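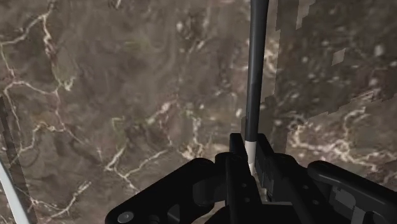

When should you start tomatoes from seed if your last frost comes late? Six weeks before you plan to put them in the ground, and with our springs I count back from the end of May.

I used to start mine in January, by the way. I was bored and it was dark out and the seed catalog had come, and by April I had these long pale things flopping all over the spare bedroom - 30 of them one year, tied to whatever I could find! They sulked for weeks once they went outside. My neighbor on Ogilvie Street bought two little stocky plants from the Unthorpe market the same weekend and had ripe tomatoes before I did. I've been a late starter ever since.

So this year's batch went into pots in the middle of April and out into the bed last weekend. I bury them deep, right up to the first good set of leaves, and pinch off whatever would end up under the dirt. Water the hole first. I give them more space than seems sensible (my bed fits eight and I always want to squeeze in 12) and then I plant basil in the gaps anyway, so make of that what you will.

A few of you wrote after the last newsletter asking about cold nights. If it's going down into the 40s I throw an old bedsheet over the whole row and hold down the corners with bricks. Take it off in the morning before the sun gets going. I forgot once and cooked a pepper plant, poor thing.

The Skeslow garden club swap is still on for this month and I have 3 spare cherry tomato plants to bring, plus more parsley than any one household should own. If you've got marigolds, I'd love to trade. Somebody brought a big tray of them last year and I missed out by a minute or two because I was talking, as usual.

Next time, slugs. Send me your slug stories, I want all of them - the gross ones too.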